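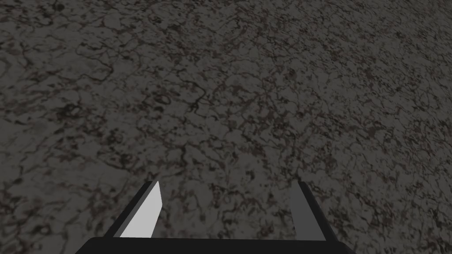
Progress report to the Wumia fund, second period
Project: Comparison of grippers and wrist cameras for small-part handling
Prepared by Maëlys Marchal, Lillivham workshop

1. Work done since the last report

In the first period we built the simulated cell and agreed the list of parts with our partner in Ploloncombe. In this period we have started the real comparison. We compare 2 grippers, both with parallel jaws: the short-finger model which we already had, and the Horrocks model with longer fingers. Each one is tested with the same arm model, the same controller and the same wrist camera settings, so that only the gripper changes.

Until the end of February we have completed 1339 simulated grasp attempts. Of these, 700 were made with the short-finger gripper and the rest with the Horrocks. The numbers are not equal because Yannick Millet had to stop the Horrocks series when he found a wrong value for the finger friction. The attempts made with the wrong value are already removed from the total.

2. What we have learned so far

The position of the wrist camera has more influence than we expected. When the camera sits close to the palm, the fingers stay in view during the whole approach, and this helps the controller to correct small errors before closing. But the far part of the work surface is then seen at a low angle, and the position estimate becomes worse there. Aurelio Montes is now trying 4 camera angles, with the gripper open and the surface empty at first, to measure this effect separately from the parts.

The surface texture matters also. On a plain grey table the part detection was nearly always correct. On a veined, stone-like texture the software sometimes took dark spots for small parts. We consider this a useful result - the benches of our partner are not plain either - and we will keep the difficult texture in the test set.

3. Delays and changes

The tests on the real arm are later than planned. The adapter plate for the Horrocks gripper was delivered with the wrong hole pattern and had to be ordered again. Annick Vidal has moved the simulated tests forward, and the budget for this period is not changed.

4. Next period

We will finish the camera angle tests, complete the missing Horrocks attempts and mount both grippers on the real arm. Jacqueline Fleury will send the updated cost table separately. We would like to ask the fund to confirm if a visit to the workshop on a Tuesday is still convenient.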